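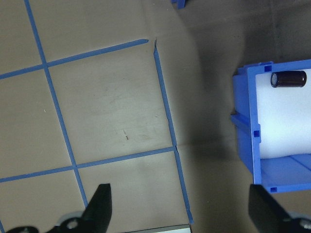
Gripper closes on nothing when collecting capacitors from the foam-lined bin

Posted by Lacey Dunmore, Feb 6, 2018
Category: Pick and place – faults and stoppages

Our department operates a Tarkard arm with a two-finger gripper and a wrist camera. It is required to lift a small cylindrical capacitor from the white foam in a blue plastic bin and set it down in the middle cell of a grid marked out in blue tape. The arrangement performed acceptably until October, when the bin was replaced.

The arm now descends over the bin, closes its fingers above the component and proceeds to the grid as though it were holding something. The controller records event 523 on the Plesel log and does not stop. On 2 occasions the fingers pressed into the foam, and the second time the protective stop had to be reset by hand. The fault is most frequent when the component lies near the far rim.

The camera has been recalibrated and the gripper force left at its usual setting. I should be grateful for advice on whether the fault lies with the camera, the gripper or the programme. I should also like to know whether the cell may remain in use in the meantime.

Ilix Support Desk

Thank you for your enquiry. On the Plesel controller, event 523 is entered when the fingers reach their closed position without meeting resistance. It is supplied as a notice only, and the programme will continue unless instructed otherwise. Please open the grip settings and change the response from "Record" to "Hold". The arm will then remain above the bin until an operator attends.

As regards the cause, the pick height should be checked before anything else. It was presumably taught with the previous bin. Foam does not give a dependable surface for touch-off – it yields under the fingers – and the height should therefore be taught again from the bin rim, with the thickness of the foam entered separately. Kindly also confirm that the fingers, when fully open, clear the rim at the far side. Where they do not, turn the wrist through 90 degrees for components lying in that area.

The cell should not be run unattended until this has been done. Any entry into the working area must be made with the arm stopped and the key removed.

R. Inskip

We had something similar and it was the lighting. One side of our table was in shadow and the camera placed dark parts slightly off. A lamp was fitted on that side and matters improved, although I cannot say the heights were correct either. Our software was version 16, so the menus may differ from yours.

Lacey Dunmore

The response has been changed to "Hold" and the height is to be taught again once the cell is released to us. I will report the outcome on this page.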